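Bottling Day Without the Sticky Floor: Kitchen Tips for Homebrewers

I love bottling day. I know plenty of homebrewers who would rather clean gutters, but give me a free afternoon, the radio on and a bucket of finished pale ale and I'm happy as can be! It took me a good few batches to get there, though. My first one ended with a puddle under the fridge that I was still finding in July (you would not believe where sugar water can travel). So these are the things I do now, more or less in the order I do them, and I hope a couple of them save you some mopping.

Start with the dishwasher. Empty it, then open the door all the way and set your bottling bucket on the counter right over it. Fill your bottles on the open door. Every drip lands on the door, and when you're done you just close it up and the mess is gone. I have told this to everybody I know who brews and I will keep telling them.

Rinse bottles the night you drink them. Three quick shakes with hot water, upside down on the rack, done. A bottle rinsed right away needs nothing more than sanitizer later on. A bottle left on the porch for two weeks needs a brush, a soak and a whole lot of patience, and even then hold it up to the light before you trust it.

For labels, fill the sink with hot water and a scoop of washing soda and walk away for an hour. Most labels float right off. The shiny plastic kind won't, and I've quit fighting with those - they go in the recycling. If there's glue left behind, rub in a little cooking oil, wait, then wash with dish soap. Rinse really, really well after that, as oil is murder on a good head of foam.

I keep a spray bottle of mixed sanitizer on the counter the whole time. Spigot, tubing, spoon, my own hands, everything gets a squirt. Mix it fresh, follow the amount on the label, and don't get creative with it.
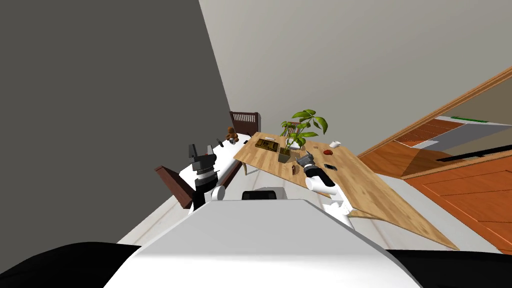 Caps next. I put mine in a cereal bowl with enough sanitizer to cover them and fish them out as I go. I buy the Ruleck ones when I can get them, just plain gold, and they seat nicely with my old two-handle capper. Set a folded dish towel under the bottle before you press down. It stops the bottle from skating across a slick counter, and it's a lot kinder to tile.

Now for priming sugar, and please weigh it! Cup measures are fine for pancakes, but sugar packs down differently every time and too much of it can burst a bottle. Use a kitchen scale and a priming calculator, put in your real volume (what's in the bucket, so not what you hoped for when you started) and write the number on your brew sheet. Boil the sugar in a bit of water for a few minutes, let it cool with the lid on, pour it in the empty bucket first and then siphon the beer on top. The swirl does most of the mixing. I still give it one slow stir with a sanitized spoon, no splashing.

Leave an inch of space at the top of each bottle. If you use a bottling wand, fill right to the brim and pull the wand out, and the level drops to just where you want it. Easy!

When the capping's done, everything goes into a box with a lid, and the box goes in a closet at room temperature for two weeks. 13 days if I'm weak. I write the batch name on each cap with a marker. The last one was Trovthorpe Bitter, the one before that was Yupanqui Red, and I have no good explanation for either name except that I pick them while the wort is boiling and I'm a little steamed myself.

Cleanup, while you've still got some go in you:

Run hot water through the tubing right away, then hang it in a long loop over the shower rod so it drains from both ends. Tubing that gets put away wet grows things.

Take the spigot apart. All the way apart, every time. There's a little ring of gunk in there that you can't see from outside.

Wipe the counter with plain warm water before you use any kind of cleaner. Sugar wants water, and spray cleaner just smears it around.

Check your socks before you walk on the carpet.

A batch fills 20 of my big swing-top bottles, with a glass left over at the end. It's flat and warm and a bit sweet, and I drink it standing at the sink every single time.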